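# Ticket: stock counts change after import (Gikine 11)

Opened 5 Jan 2025 by Yamila Bustos, Quiroga toy library. Priority: normal. We keep our sets of building blocks in Gikine, one record for each colour, and since the update the quantities are wrong after every import.

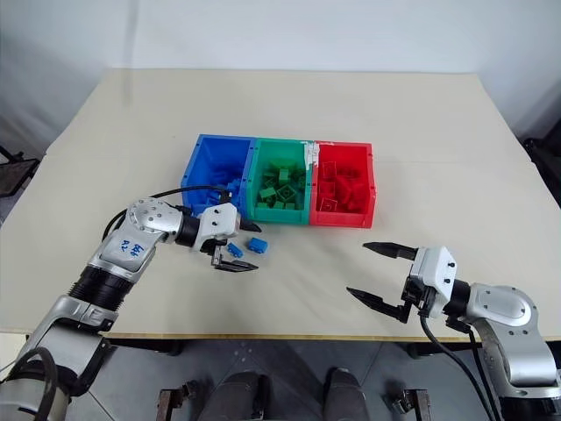 Santino Gaete answered first and asked me whether the wrong quantities appear already in the preview, or only after pressing Confirm. He also wanted the import file and the language setting of the computer.

The preview is correct. I see red 300, blue 120, green 120, the same as in my spreadsheet. After Confirm, red stays 300 but blue and green become 12. The file is attached as a CSV, saved from the spreadsheet with the normal settings. The computer is in Spanish (Argentina), and Gikine itself is in English, because two of our helpers prefer it.

**What I tried before writing**

- Closed Gikine and opened it again. No change.
- Imported the same file on the second computer, which is also in Spanish. Same result.
- Typed 120 by hand in the blue record. It is saved correctly and stays correct until the next import.
- Deleted the green record and let the import create it new. It was created with 12.

**Reply from Santino**

Thank you for the file. Please open it with a plain text editor, not with the spreadsheet, and copy here the three lines exactly as they are.

**My answer**

```
RED;300;shelf 19
BLUE;120,0;shelf 19
GREEN;120,0;shelf 19
```

I did not know about the ",0". In the spreadsheet it is not visible. I think the blue and green cells have another number format, they were copied in May from the old list that we had in Rerkine.

**Reply from Santino**

That explains a part of it. The comma is the decimal sign in your language, but the import follows the language of Gikine, and in English it takes the comma as a thousands sign. With this I would expect 1200 and you get 12, so something more is happening. Do you have the Sadico add-on active?

**My answer**

Yes, Sadico is active. We use it to print the shelf labels. I switched it off and imported again: now blue and green are 1200. So your calculation was right, and Sadico divides by a hundred after that. I looked in its settings and there is a field "Pack size" with the value 100. I don't remember that we filled it in, and I could not find it in the printed manual — maybe it came with the update.

**Reply from Santino**

Pack size must be 1 if you lend single pieces. The update copies the old label quantity into this field, and I have reported it to the people who make the add-on. For the comma, please format the whole column as a whole number before saving. Then import with Sadico on and tell me the three quantities.

**My answer**

Done in this order:

1. Pack size changed to 1.
2. Quantity column formatted without decimals, file saved again.
3. Checked in the text editor, no commas.
4. Import with Sadico on.

Result: 300, 120, 120. I repeated it on the second computer and it is the same. The labels also print well, except that the shelf number is now a little lower on the paper. I will open another ticket for this if it disturbs us.

One question remains. Is it possible that the preview shows the number as it will be saved? It showed 120 every time, and for this reason I trusted it for almost 11 days.

**Reply from Santino**

The preview reads the file with the language of the computer, so it does not see the problem. I have added your request to the list for the next version, without a date for now. I leave the ticket open until your next normal import.

**Status:** waiting for customer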